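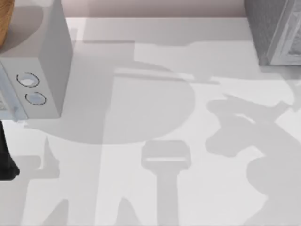
Gekham practice

The Gekham practice is a set of working rules for testing robot arms in simulated kitchens and workshops before any trial on real equipment. It was drafted at the Cimside laboratory by Ferhat Çetinkaya and Rhodri Mostyn, and is used mainly by small research groups.

Scope

The practice has 14 clauses. Nine deal with the rendered workspace: camera placement, lighting, surface colour and the position of fixed appliances and cabinets. The remainder cover record keeping and the release of results.

Lighting and shadows

Clause 6 requires that shadows cast by an arm be rendered even when the arm itself lies outside the camera's view. Overlapping shadows on a pale benchtop can hide the edge of a small object or be read as one, and a controller trained without them may behave differently under ceiling lights. Shadow softness must be logged with each run.

Controls

Buttons that the arm is meant to press may be outlined in the render — the outline must then be declared in the report.

Trials

A task is run 2000 times with varied light positions. Llewellyn, a later revision, added 16 fixed lighting set-ups so that results from different centres could be compared. The Gistavville group adopted it in April.

See also: Simulation, Machine vision, Robot safety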